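Guliris to Replace Single-Use Foam at Paiva Lunch Sites Beginning in December

FURNUNBRIDGE, 2020-02-28 - Guliris, the food service contractor for public lunch sites in the Paiva district, will stop using foam bowls, trays and cups at all of its locations in December. Paper bowls and plates will take their place at most sites. Sites that have a working dish room will move to washable dishes over a longer period.

The change covers 38 lunch sites, among them senior centers, summer meal locations, two adult day programs and the cafeteria at the Furnunbridge municipal building. It follows a trial held over the past year at a smaller group of sites in Furnunbridge and the neighboring town of Vitordale.

Under its current agreement with the district, Guliris provides hot lunches, soup, and cold meals for pickup. Foam has been the standard for hot items since the agreement began. The company said it chose foam at the time for price and for how well it held heat during delivery from the central kitchen in Vitordale.

"Foam did the job we asked of it, but the sites have been asking us for something else for a while now," the company said in a statement. "The trial gave us enough information to set a date and order stock."

What Will Change

Soup, stew, chili and oatmeal will be served in paper bowls with a moisture-resistant lining. Main dishes will be served on heavy paper plates for people eating on site. Meals for pickup will go out in folded paperboard boxes with a locking tab. Hot drinks will be served in paper cups, and sites will be encouraged to let regular guests bring a mug from home.

Plastic forks, knives and spoons will remain in use for now. Guliris tested wooden utensils during the trial, and the response was mixed. Many guests disliked the feel of the spoons, and the knives did not cut roast chicken well. The company is looking at other options and expects to report to the district on utensils separately.

Lids will also stay the same at first. The existing plastic lids fit the new soup cups but do not fit the wider bowls, so wide bowls will be used for dine-in service only. Pickup soup will be packed in the smaller cup with a lid, filled to the same measured portion.

Menus, portion sizes and suggested contributions will not change as a result of the switch. Guliris will cover the difference in the cost of supplies through the end of the current agreement. Any later change in price would have to be approved by the district as part of a new agreement.

Results of the Trial

The trial compared three types of paper bowl and two types of plate. Staff at each site kept a daily log of leaks, spills, soft bottoms and complaints. Guests were also invited to fill out a short card after their meal. Guliris received 237 completed cards.

The most common request was for a bowl with a wider base. Several guests wrote that the narrow bowls used early in the trial tipped easily on a tray. The narrow style was dropped after that, and the wider bowl was used for the rest of the trial.

Heat was the second most common concern. Soup cooled faster in paper than in foam, especially at sites where bowls were filled ahead of time and set out on a counter. Sites that filled each bowl as the guest came through the line had fewer complaints. Guliris will ask all sites to serve soup this way once the new supplies arrive, and kitchen staff will be trained to hold soup in the warmer until the guest is at the counter.

The logs also showed that a lined bowl held thick soups and stews without softening for at least 30 minutes. Thin broths were harder on the unlined bowls, which were removed from consideration. Plates performed well with dry foods and less well with gravy. The company has chosen the heavier of the two plates for that reason.

A number of guests commented on appearance. Plain bowls and printed bowls were both tried, and those who mentioned it generally preferred a printed rim. Guliris does not plan to require one pattern across the district. Site managers may order from the approved list, provided that the bowl meets the size and lining requirements.

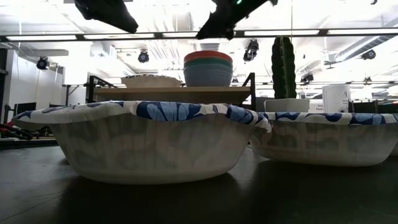
One guest at the Vitordale senior center wrote that the paper bowls were fine for chili but that she would still rather have a real dish, and asked why a building with a dishwasher needed to throw anything away. Guliris said it heard the same question at several sites and that it led directly to the second part of the plan.

Washable Dishes at Selected Sites

Sites with a commercial dishwasher, enough storage and a person on shift to run the machine may apply to use washable bowls and plates. The first 2 sites, one in Furnunbridge and one in Vitordale, will begin when foam is withdrawn. Others will be added as equipment is inspected and repaired.

Many of the dish rooms in the district have not been used in years. Some have machines that no longer reach the required rinse temperature, and others have been turned into storage space. The district's facilities office will inspect each room and provide Guliris with a list of needed repairs. No site will be required to make the change if the work would interrupt meal service.

Disposal

Lined paper bowls cannot go into the paper recycling carts used in Paiva. Guests and staff should place them in the trash unless their site has a marked compost bin. Clean, dry paperboard boxes may be recycled if no food is stuck to them. New signs will be posted near the bins at each location before the switch.

Leftover foam will be used up where possible. Sites should not place new foam orders after the end of summer service. Unopened cases that remain when the new supplies arrive will be collected by the regular delivery driver.

Information for Site Managers

Order forms for bowls, plates, cups and boxes will be sent with the fall supply packet. Managers should check shelf space before ordering, as the new bowls come in a taller case than the foam bowls they replace. Cases must be kept off the floor and away from steam tables and sinks.

A short training session on filling, stacking and carrying the new bowls will be held at the Vitordale kitchen and repeated in Furnunbridge. Managers who cannot attend may ask for a site visit. Written instructions will be supplied in English and Spanish.

Guests who have questions or who need a particular type of dish because of a tremor, limited grip or low vision should speak to the manager at their lunch site. Weighted bowls and bowls with a raised side are already available at no charge and will continue to be offered.

About Guliris

Guliris prepares and delivers meals for senior centers, day programs and public buildings in the Paiva district. Its central kitchen is in Vitordale, and its business office is in Furnunbridge. Media inquiries may be directed to the Guliris business office during regular working hours.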